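Opportunities > Student projects > Robot club > Join us

Come and teach two arms to tidy up (participants wanted!)

I run the evening sessions for the Helov student robot club, and we need more people. We've got a project that has grown quicker than we have, and from the start of October we'd like 8 new members to join us for a term. If you've ever watched a robot arm miss something by a centimetre and felt your own hand twitch in sympathy, please read on.

The project is called Tomix. It's a two-armed sorting job: marker pens on a table, coloured trays and bins, and a pair of arms that have to put the pens where they belong. It sounds like something you'd give a four-year-old to do on a wet afternoon, and I thought so too when I joined. Then I tried to drive one of the arms myself and spent most of an evening chasing one pen round the table.

We teach by showing. One of us steers the arms through a sort, the whole thing gets recorded, and the recordings go into training. Then we let the arms have a go on their own, argue about what went wrong and record some more. So far we have 1376 sorts that we're happy to use. The plan for the end of the term is 3000, and you can probably see why I'm writing this advert.

Most of the work is at the table, so that's where you'd be spending your time. You pick a layout, scatter the pens, put the trays somewhere awkward (I'm fond of awkward) and off you go. We keep moving things about on purpose, as an arm that has only ever met one tidy layout is no use to anyone. Some people like to drive and some like to label, and there's a small group who get strangely keen on cable routing. All are welcome.

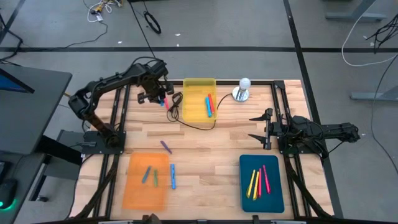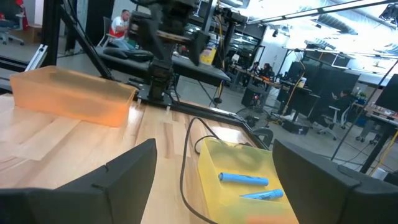
The Tomix table with its markers and bins, then the yellow bin between the gripper fingers.

What you'd be doing

You'd come to one evening session a week, from 6 pm until we pack up, which is usually before 9 pm. For the first two weeks you'd sit with someone who's been doing it a while and learn to drive, starting with one arm. Two arms together is harder than it sounds – your brain wants them both to do the same thing – so we leave that until you're comfortable.

After that you'd take turns at:

- driving the arms and recording sorts
- resetting the table between goes
- watching recordings back and marking where a grip slipped or a pen ended up in the wrong place
- writing short notes for the next group, so they don't repeat our mistakes

If you write code there's plenty for you as well. The playback tool is held together with good intentions, and I'd love someone to take a proper look at it. We also enter the Erraji student sorting contest in the spring, where each team gets a table it hasn't seen before and a fixed time to sort it. Last year we scored 345 points and came home quite pleased, until we watched our own video. I'd like us to do better this time. New members can be on the contest team, and you don't need to have been with us for years to earn a place.

Who we're looking for

Any student, any course, any year. We've had people from music, nursing and geography, and one of the steadiest drivers we've ever had was studying textiles. You don't need to know about robots. You do need a bit of patience and the sort of temperament that can lose the same pen three times without sulking for long.

Please only apply if you can make most of the sessions. I know term gets busy and nobody will tell you off for missing one, but the training weeks don't work well if people dip in and out. If you have any access needs, tell me in your message and we'll sort out the seating, the controls or the timing before you start.

What you get

I'm afraid there's no pay. Bus fares are covered, thanks to a small grant from the Trultwood fund, and so is supper on long evenings (usually pizza, sometimes a very large pot of chilli). You'll get your name on the project write-up, and a reference if you stay the term and want one. You'll also get quite good at something very few people have tried, which I still find a bit thrilling!

How to apply

Leave a note through the club's page on the student noticeboard with "Tomix" in the subject line. Tell me your course, which evenings you can do, and something fiddly you've stuck with until it worked – a jumper, a bike, a sourdough starter, I don't mind what. A few lines is fine. No CVs, please, I won't read them.

I'd like to hear from you by the end of September. Everyone who writes will be invited to a try-out evening, where you can have a go at driving and see if you like it before you say yes. Wear something with sleeves you can push up.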